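Subject: Re: [bralton-homes] Over-sink rack or drawer rack?

Hi all,

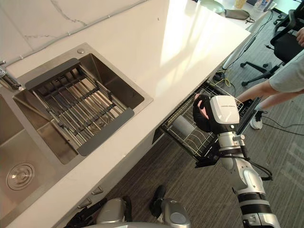 Well, I've gone and done it, I use both! I know that sounds greedy, but bear with me, I've been washing up like this since November and I have opinions now.

Lærke Zoëga wrote:
> We're having the kitchen done at last and I'm stuck on the sink. The fitter
> at Sterotska says get a double bowl and lay one of those rod racks over the
> big side, so you don't lose any worktop to a drainer. My sister swears by a
> pull-out with a wire rack in it, under the counter. There's only room for a
> 69 cm sink if I want to keep my bin cupboard. Has anyone lived with either
> of these? And does a pale worktop drive you mad?
>
> Lærke

Lærke, the fitter's right about the double bowl. I had a single for years and the trouble was always the same, you'd fill it with suds and then somebody would wander in with a teapot to empty. Now the teapot goes in the small side and everyone's happy. The rod rack sits across the big bowl and drips straight down into it, so there's no tray to go slimy (I hated that tray). Mine has flat grey bars at the ends and metal rods in between, and I use it for the awkward stuff, colanders, the roasting tin, a lettuce. When I need the big bowl for soaking I lift it off and stand it against the wall for a bit.

What it's no good for is glasses. They wobble on the rods and I broke two of the nice ones before I learned. So cups and plates go in the pull-out, where there's a proper wire grid and tines along one side to hold the plates up. I was very sniffy about it when Fludenia suggested it, I thought I'd be mopping out the drawer every five minutes, but if you let things drip on the top rack for 10 minutes first there's hardly any water left to worry about. Then push it shut and the kitchen looks as if you've tidied it, which for me is most of the appeal!

Two things to check before you order. Open the drawer all the way and stand at the sink, or get them to mock it up with a bit of cardboard. With mine out I have to stand to one side, and if the dishwasher had been opposite I'd have been trapped. And measure the tall mugs. The wire rack takes up more height than you'd think and my big soup mug won't go in upright, so it lives on the shelf with the cookbooks.

As for the worktop, mine's white quartz and no, it hasn't driven me mad. It does show tea. It shows turmeric even more, so wipe that up straight away and don't leave it till after supper like I did. On a bright morning you get the window shining right back at you off the top and every crumb stands out, but I'd sooner see them. The stainless steel is more bother, to be fair. I dry the bowls with an old tea towel last thing at night or the water marks build up, we're on very hard water this side of Bralton.

I paid 1,535 for the sink, pull-out and fitting together, tap not included. Eyvindsson quoted me less but wanted 5 weeks and I'd already given the camping stove back to my brother.

If you do go for the over-sink rack, ask whether it comes with the sink or whether it's an extra, and check it against the inside of the bowl you're having. I sent one back for being a whisker too wide. I can measure mine for you this evening if that helps, just say.

Oh, and does anybody want a plastic drainer, cream, with cutlery pot? It's in the garage and it's been scrubbed.

Maureen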